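The Long Afterlife of "Harbor Lights Down"

Few people bought the single when Trorkis released it. The first pressing ran to 2000 copies, and 900 of them came back from the shops. The band had already moved on to its second album by then and dropped the song from its set.

It tells of a night ferry worker who watches the same town slide past twice a shift and never gets off. The words are simple. The chorus has only four lines, and the last one changes each time it comes around. First the worker waves at the town, then he names a street in it, and by the end he can't remember which side he started from.

The melody was written on a pump organ in the back of a church hall in Vadero, where the band rehearsed for 13 months. The organ had two dead keys, so the tune steps around them. When the group later recorded it on piano, they kept the gaps.

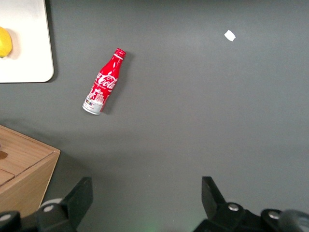 The song found its audience through radio. A late show on the Abdella station used it as closing music every night one April, and listeners began to call in asking what it was. The station logged 1070 requests before the month was out. The Desport label put the single back on sale, this time with the longer version that includes the second organ solo.

Cover versions followed. The best known is a slow one for voice and cello, which leaves out the middle verse. A brass band arrangement is still played at the Vadero summer fair, usually a little too fast.

Trorkis brought the song back to its concerts after the reissue and has closed with it ever since. The singer now leaves the last line to the crowd, and people tend to sing all three versions of it at once. A remastered edition comes out on 25th April, with the church hall demo on the second side.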